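Clurnis: a recipe box in plain text files

README, last touched 7/22/24

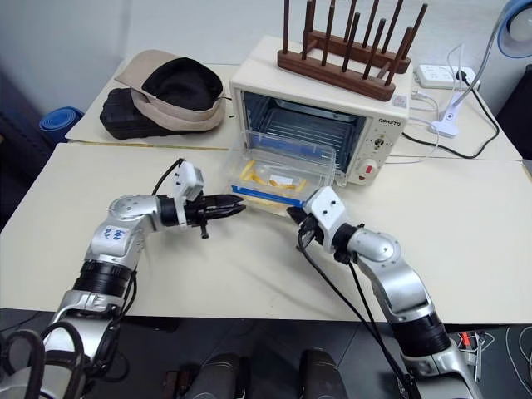
So, Clurnis is my family's recipe box, typed up and turned into a folder of text files with a small script on top. It started as a shoebox of index cards from my mother's side, then my neighbor Krishnamoorthy Gounder heard what I was doing and handed over two notebooks of his own, and now there are 152 recipes in here. I'm Berenice Arellano, I typed most of them, and the typos are mine!

What's in the folder

recipes/ has one text file per recipe. The file name is the dish name in lowercase with hyphens, so lemon-rice.txt and so on. If a dish has more than one version (we have four kinds of red rice and people have opinions) the cook's initials go on the end.

notes/ is for things that aren't recipes. Substitutions, how long stuff keeps, my aunt's rules for tamales, a long argument over whether you rinse rice. Read that one with a snack.

trellum.py is the script. Trellum reads the recipe files, scales them up or down, and prints a shopping list. It needs Python 3 and nothing else.

units.txt is the table Trellum uses for conversions. You can edit it by hand and you probably should, see below.

Getting started

Copy the whole folder somewhere, open a terminal in it and run:

python3 trellum.py list

You'll get the names of all the recipes. Then pick one:

python3 trellum.py show lemon-rice
python3 trellum.py scale lemon-rice 10
python3 trellum.py shop lemon-rice cucumber-salad

The number after scale is how many people you're feeding. Anything up to 200 works — I put the limit there after I typed an extra zero and got a shopping list with more onions than I ever want to think about. You can change MAX_PEOPLE near the top of the script if you really do cook for a crowd.

How a recipe file looks

title: Lemon rice
from: K. Gounder
serves: 4
tags: rice, quick, vegan

2 cup cooked rice
1 tbsp oil
1 tsp mustard seeds
2 whole green chilies
3 tbsp lemon juice
salt

Heat the oil and add the mustard seeds. When they pop, add the chilies. Stir in the rice and salt, turn off the heat, add the lemon juice.

The blank lines matter. Trellum takes the first block as the header, the second as ingredients and everything after that as the steps. Amount first, then unit, then the thing. A line with no number (like salt) gets copied over as is and never scaled.

Fractions go in as 1/2 and 1 1/2. Please don't paste in those tiny one-character fractions, they come out as zero and then your cake has no flour.

Oven stuff

Temperatures are in Fahrenheit for a regular full-size oven. Where somebody has tried a dish in a toaster oven there's a line that starts with "small oven:" and gives the pan size and time they used. So far 89 recipes have no such line, either for want of a tester or because they don't go in an oven at all.

Scaling doesn't touch baking times. A double pan of cornbread takes longer and you have to go poke it yourself, sorry.

Things I know are broken

— "A handful" is treated as a quarter cup. My hand, not yours. Change it in units.txt.
— Eggs round up. Halve a recipe with three eggs and you get two.
— The shopping list doesn't know that scallions and green onions are the same thing.
— Anything tagged annamalai is from the second notebook, which Krishnamoorthy calls the Annamalai book, and those cups are a steel tumbler he has never measured. He says "it's a cup." We'll see.
— torkero.txt is a layered potato thing my grandmother called Torkero. The card is missing its last line, so the steps stop after the second layer of cheese. I bake it at 375 until brown.

Adding your own

Send me a text file in the format above, or a photo of the card if typing isn't your thing, and I'll get to it. Keep the cook's own words wherever you can. If the card says "cook it until it smells right," then that goes in the file! I only fix spelling when it would change what ends up in the pot.

Please put a name in the from line. "Mom" doesn't help, there are six of them in here.

Using these

Cook anything you like and share it with whoever you like. Just leave the from lines in. The script is free to copy and change too.

Next up is the rest of the dessert cards, which I started in June and got stuck on because half of them are in pencil.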